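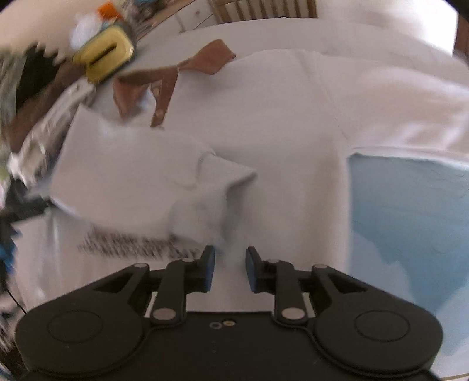 Comparing Two Hand-Held Grippers for the Messy Bed Task

Home | Projects | Reports | Parts Shelf

So my project this term was comparing 2 hand-held grippers, and I picked the messiest test I could think of, which was sorting through stuff dumped on a bed. Cloth, straps, wrappers, all of it. Most of the older reports on our project page use blocks on a bare table and I was pretty sick of blocks!

The first gripper is the Jamstead, the one with linkage arms and two finger pads that face each other. The second is the Kunport, which is lighter and has longer, softer fingers (I printed a spare set in February and ended up needing them). Each one got 100 tries at picking up a cloth and 100 at picking up a leather strap.

I really thought the Kunport would win on cloth. Nope. The soft fingers slid right over the folds unless I pushed down hard, and then they bent sideways and I had to start over. The Jamstead pads pinched a fold much more reliably, though it loved to grab the bedsheet along with the cloth, so I'd lift a towel and half the bed came with it. I counted those as misses, which felt a little harsh at the time.

Straps were the other way around. A flat strap sits so low that the wide Jamstead body bumped into the bed before the pads closed, and I had to come in at a slant. The Kunport just slipped under the edge. Buckles were easy for both.

The camera gave me more trouble than either gripper. At the default setting, quick lifts came out as white smears, so I couldn't tell from the video when the cloth left the bed. I turned the exposure down and added a desk lamp, and that mostly fixed it. I logged everything with Jiter, which saved 1449 clips before my laptop ran out of room (lots of those are false starts, sorry).

If I get more time I want to put the Kunport fingertips on the Jamstead linkage. I've already got the adapter drawn, but the screw holes don't line up yet.

Related reports
Takács wrist mount: second build
Jiter logging on an old laptop
Picking up socks with 300 grams of grip

Contact the project page | Back to top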